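Search this book
Enter keywords Go

Last updated: October

Chapter 9: Asking Your Neighbors for Money

Small grants, membership drives and the annual appeal letter

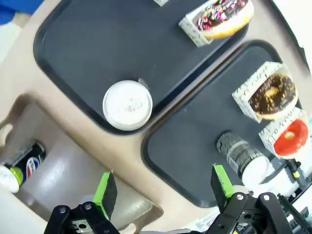 9.1 Where a small arts group's money comes from

If you have ever sat through a community play in a drafty hall, enjoyed yourself enormously, and then wondered on the drive home how on earth they paid for the lights, this chapter is for you. We will spend most of it in Wornville, a town whose theater group lives on 600 ticket buyers a season, a membership list of 50 households, and a yearly grant of $700 from the arts fund in neighboring Erkcombe.

You will notice that the grant is the smallest piece, and yet it takes up most of the group's worrying (it did in my day too, I'm afraid!). Grants come with forms, and forms come with deadlines – so they feel like serious work, while a friendly letter to a member can always wait until next week. Keep that in mind as you read the budget in section 9.2, and try to guess which line grew fastest.

Before going on, jot down every arts group you have ever given money to, however little, and how you were asked.

Related chapters
Chapter 8: Reading a Season Budget
Chapter 10: The Majimbun Choir Appeal
Case study: Norkomeck Print Studio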